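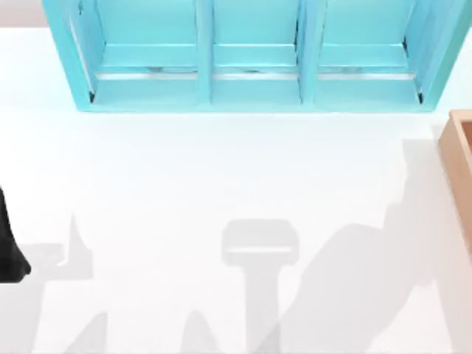

うちの倉庫の双腕ロボット、ようやく予算がつきました！ 去年からずっと「検討中」の箱に入れっぱなしだったあの案件です。社内では「アスラ計画(Asura)」という大げさな名前で呼ばれていますが、中身は小物の棚入れと箱詰めを腕2本のロボットにやってもらおうという、わりと地味な話です。5月の設備会議で通ったので、忘れないうちに書いておきます。

決まったのは、まず腕を2本、それを載せる作業台、グリッパー、あとは制御用のパソコン一式を今期の予算で押さえること。買い取りかリースかは最後まで揉めて、結局5年リースになりました。私は買い取り派だったんですよね。毎月お金が出ていくのがどうも落ち着かなくて。でも経理のほうから、途中で保守部品の値段が変わったときに自分たちで全部かぶるのはきつい、と言われてしまうと返す言葉がなく……。満了時に機械を引き取れるかどうかは、まだ書面をもらっていません。契約前に必ず確認します(と書いておけば自分も忘れないはず)。

見積もりは販売代理店のWhitlockさんと、システム屋のArenさんの両方からいただきました。本体の値段にはたいして差がなかったのに、据え付けと教育の項目を開いたとたんに見比べるのが難しくなって、会議の前の晩はずっと表計算とにらめっこでした。Whitlockさんは安全柵が別行、Arenさんは柵込みだけど床の工事が別。同じ「一式」という言葉なのに、入っているものがまるで違います。これから見積もりを取る方は、最初に項目の一覧をこちらから渡してしまったほうがいいです。私はそれをやらずに、電話で何度も同じことを聞く羽目になりました。最終的にはArenさんにお願いする方向です。

で、今回いちばん面白かったのが、機械を注文する前にシミュレーションで作業台を組んでみたことです。使ったのはAneckという環境で、白い天板の奥に水色の仕切り棚、右手に木の箱、そこへ両側から腕が伸びるだけの、ものすごくあっさりした台です。初めて画面を見た課長が「え、これだけ？」と言っていました。気持ちはわかります。私ももっと倉庫っぽい画面を想像していたので。

でもこの「これだけ」のおかげで、発注書の中身がけっこう変わりました。たとえば棚の置き方。最初の案では今使っているスチール棚をそのまま流用するつもりだったんです。もう償却も終わっているし、タダですから。ところが画面の中で棚の向きと奥行きをいじっているうちに、腕がどっち側から入るのかを決めないと棚なんて選べないぞ、という話になりまして。いまの棚は人間が正面に立って、かがんだり背伸びしたりして使う前提のものです。ロボットはかがんでくれません。というわけで棚は新調、そのぶんの費用が足りなくなったので、予備のグリッパーを来期に回しました。正直ちょっと心配ですけど、まあ、壊れる前に来期が来てくれることを祈ります。

作業台の広さも意外と大事でした。棚の手前はただの空き場所に見えて、つい「もったいない、もっと小さい台でいいのでは」と言いたくなるんです(言いました)。これに待ったをかけてくれたのが、今回の検証を手伝ってくれたイニャキ・バリオスさん(Iñaki Barrios)です。腕が両方とも同じところに手を出したがるのだから、持ち替えや仮置きの余白は先に買っておいたほうがいい、あとから台だけ買い直すと据え付けの調整がもう一回ぶん丸ごとかかりますよ、とのこと。調整費の行を見たら、たしかに台そのものより高いんですよ。すぐに引っ込めました。

それから照明。これはシミュレーションを眺めていて私が勝手に気になった点で、ちょっと自慢させてください。天板が白いと、腕の影がすごくはっきり落ちるんです。画面ではグリッパーの形がそのままわかるような影まで出ていて、カメラで物を見つけさせるなら、現場の照明だって考えておかないとまずいんじゃないかと。うちの倉庫の天井灯は通路に合わせて付けてあるので、作業台を置く予定の場所には片側からしか光が来ません。Arenさんに聞いたところ、認識のほうで対処できることも多いけれど、灯具を足すほうが安く済む場合もあるそうです。それで電気工事の枠を少しだけ取ってもらいました。使わなければ返します。

費用の全額はここには書けませんが、配分の話なら少しだけ。会議で一番質問が多かったのは本体でもリース料でもなく、予備費でした。総額の2割を予備費にしてあったので、「多すぎない？」と当然聞かれます。私としてはむしろ控えめなつもりだったんですけどね。前にコンベヤーを入れたとき、電源の引き直しと床の段差で予備費をきれいに使い切って、最後はラベルプリンターの更新をあきらめた記憶がまだ生々しいので……。あのときの古いプリンター、今も出荷口でがんばっています。紙詰まりのたびに私が呼ばれます。結果としては2割のまま認めてもらえました。ただし、使うときは一件ずつ稟議を回すこと、という条件つきです。

シミュレーションの費用がどこに入っているのかも聞かれたので、ついでに書いておきます。Aneckの利用料と設定作業のぶんは、設備費とは別に、今期の調査費から出しています。リースには含まれません。来期も使い続けるかどうかは未定で、私は続けたい派です。箱の大きさや置き場所を変えたくなったときに、まず画面で試せるのは気が楽ですし、現場のラインを止める相談をしなくて済みますから。とはいえ、画面でうまくいくからといって実物の箱で同じようにいくとは限らないので、納入後の立ち会い試験はちゃんと日程に入れてもらっています。試験に使う品物は、薄い袋物と細長い部品を必ず混ぜること。現場からの強い要望です。人間でもつかみにくいやつばかり選んできたな、という顔ぶれになっています。

人の配置についても何人かに聞かれました。今回の導入で出荷チームの人数を減らす計画はありません。棚入れの担当は当面そのままで、朝のうちにロボットへ渡す品物を仕分ける役と、止まったときに見に行く役を交代でやってもらう予定です。操作の講習は5人ぶんを見積もりに入れました。希望者はチームリーダーまで声をかけてください。機械に詳しくなくても大丈夫だそうです。私も受けたいので、その枠をひとつ狙っています(競争率が高かったら譲ります、たぶん)。

このあとの流れは、リース会社の審査、棚と作業台の寸法の確定、それから正式発注です。作業台を置くのは返品置き場の奥を考えています。今あそこに積んである空き箱は、寸法を測りに来てもらう前に片づけないといけません。置いた覚えのある方、早めにお願いします！ 寸法の図面ができたら休憩室の掲示板に貼っておくので、通路が狭いとか、台車が曲がれないとか、気づいたことがあればそのまま鉛筆で書き込んでもらってかまいません。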